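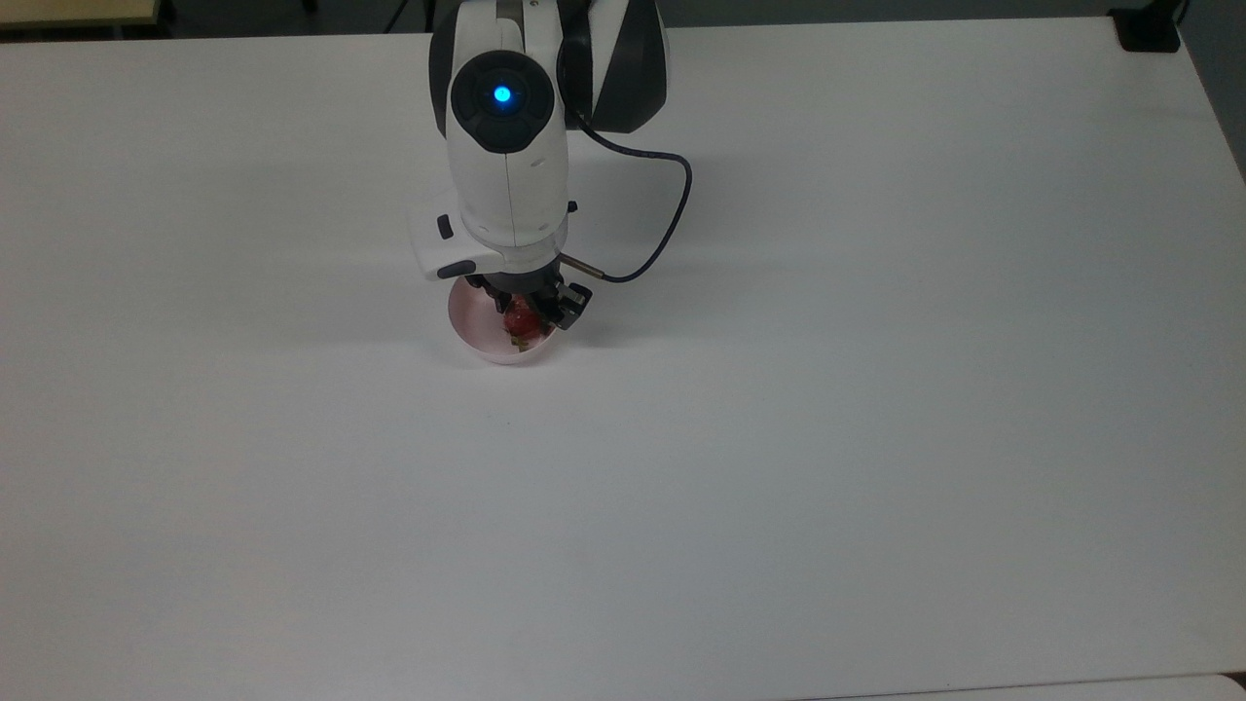 *Robotic arm over a white tabletop, small pink bowl.*

# Salminen heater listings

A table of 318 electric heaters and fireplace inserts, built from the product pages of two sellers, Sodwood and Treltska. One row per model. Compiled by Nandi Makhubela, checked by Chantelle Coetzee.

## Read this before you use it

The `heat_output` column is whatever the seller printed. We did not measure anything. I don't believe several of these numbers, and neither should you.

- `room_size`: marketing copy. Two identical units sold under different names claim rooms that differ by 150 square feet.
- `noise`: mostly blank. Where it says "whisper quiet" we left the words in and gave no decibel value.
- `efficiency`: dropped in January. Every seller wrote 100%, which tells you nothing about your bill.
- `warranty_years`: years claimed. Whether anyone pays out is another matter.

Chantelle rechecked 20 rows against the printed manuals. 2 had the wrong wattage. Nandi thinks that's fine. I would want a bigger check before calling it fine.

## Files

- `listings.csv`
- `somico_map.csv` (old Somico model codes, patchy)

## Not included

Prices, gas units, and star ratings, which we couldn't tell apart from ads.

Send corrections with a scan of the manual page.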